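Ramholm bin cell

From the Clerkach Workshop wiki

The Ramholm bin cell (also "the Ramholm", "the two-bin", in older pages "Bin Rig 2") is a robot picking setup built by members of the Clerkach shared workshop. One arm, one multi-fingered gripper, one divided bin on a wooden platform. Used for practice at grabbing mixed household objects out of one compartment and putting them in the other. Named after Ramholm, the street the workshop was on before the move. No connection with any product of that name.

Article needs cleanup. Wiring section is thin, please add if you know it.

Overview

The cell is a tabletop-type build that never got a table. It sits on the carpet in the back room, low down, so anyone resetting objects has to kneel. Two compartments side by side with a sloped divider between. Objects start in one, the arm moves them across, then the job is run the other way. That way the cell can keep going without a person refilling it, at least until something lands outside or gets wedged in a corner.

It is not a kit. Platform is member-built, clamps come from the general tool wall, gripper came in parts and was put together over several evenings. The control software is called Wunell and has its own page.

History

First version was a plastic storage tub on the floor. Flexed too much, slid when the fingers pressed down. Second version used the present gray bin but no platform, and the arm base and the bin could shift relative to each other. Every shift meant recalibrating.

The wooden platform was added in November and fixed most of that. Arm was remounted the same week. The divider got its first deep scratches within days, from fingertips coming in low over the top.

Construction

Platform. Light-colored wood, a flat board on the left, a strip along the front and a side rail under the arm. Cut by hand, edges sanded, no finish. Screws are countersunk except the two at the back which nobody could reach with the bit.

Bin. Gray, two compartments, steep inner walls. The slope is useful and also a nuisance: round things roll back to the middle, but thin things slide down and lie flat against the wall where the fingers can't get under them. The floor of the working side has small holes. These were there already and are left open, though very small parts should not be used.

Clamping. The bin is clamped, not screwed, so it can be lifted out for cleaning. Blue clamps at both ends of the divider. Tighten left and right by turns or the bin creeps. Bits of blue tape mark the right side, replace with the same color if they peel.

Arm. Bought used. Mounted at the right so that the elbow stays clear of the far compartment. Reach is good in the near compartment and poor in the far left corner of the other one. Keep out of the swept area when power is on, see Safety.

Gripper. Built from the Phùng plans, an open design passed around between hobby groups. Multi-fingered, metal joints. The build took much longer than the plans say. Main trouble was the cable run at the wrist – the bundle has to have slack for a full turn but not so much that it hangs down and drags over the objects.
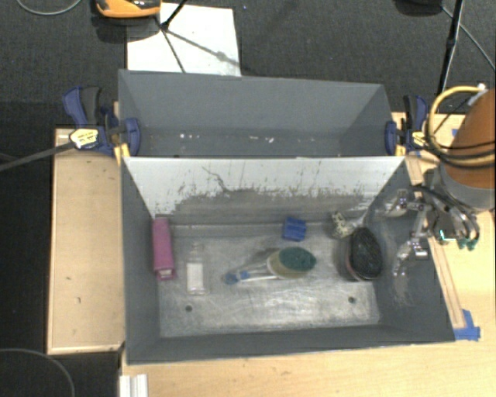

The cell with objects in the front compartment and the gripper lowered beside the shoe brush.

Object set

The standard set is whatever is in the object box on the shelf. No fixed list, but a good load has a mix of:

hard and smooth (glass bottle, small)
long with an uneven shape (scrub brush)
bristly (shoe brush, dark bristles)
tall cylinder
small block
one very small item

Small clear glass bottle is the hardest of these for the camera software, which tends to lose it against the gray. Brushes are easy to see and hard to hold. A shoe brush resting on its side gives the fingers bristles to close on and they bend, so the grip feels firm to the controller and then slips. Approaching across the wooden back works better.

Scrub brush is normally taken by the head. Handle is too slender for a three-point hold and tends to spin.

Do not add anything with liquid inside. Do not add knives or anything from the kitchen that people still want.

Operation

1. Check both clamps by hand.
2. Push on the platform. If it moves on the carpet, square it up again.
3. Put all objects in one compartment, spread out, none on the divider.
4. Start Wunell, wait for the arm to home.
5. Run at slow speed first. Then normal.

A full run is limited to 90 minutes, after which the arm is parked and the wrist checked for warmth. Longest run without a person stepping in is 47 successful transfers, logged 3 December 2020. Most runs are a good deal shorter. The usual stop is an object lying flush against the base of the divider, and the next most common is a cable snag.

Calibration

Needed whenever the bin comes out, and after any hard contact. Wunell walks through it on screen. Touch the fingertip to each corner mark, confirm, then do the divider top at both ends. Divider height is the one people skip. Skipping it is how the scratches got so bad.

Camera position is fixed and should not be touched. If it has been bumped the whole proceedure has to be done over.

Wear and known problems

Divider face is heavily scratched and has gone pale on its upper part. Cosmetic only so far. A rubber strip was tried and came off – glue did not hold on the slope.

Floor of the near compartment is grimy and mottled, cleaning helps a little.

Loose cables on the carpet. Route them behind the stand where possible.

Finger joints loosen. Check with the small hex key, it lives in the drawer marked Phùng and should go back there.

Platform wood will probably swell if the floor is ever wet mopped. Don't.

Safety

Stop button within reach of whoever is running it, always. Up to 2 people in the back room while the arm is powered. Nobody reaches into either compartment unless the arm is parked, even to right a fallen bottle. Hair tied back, sleeves up. Glass objects get looked over for chips before evry session and binned if in doubt.

See also

Wunell (software)
Phùng gripper, build notes
Clamp inventory
Back room booking rules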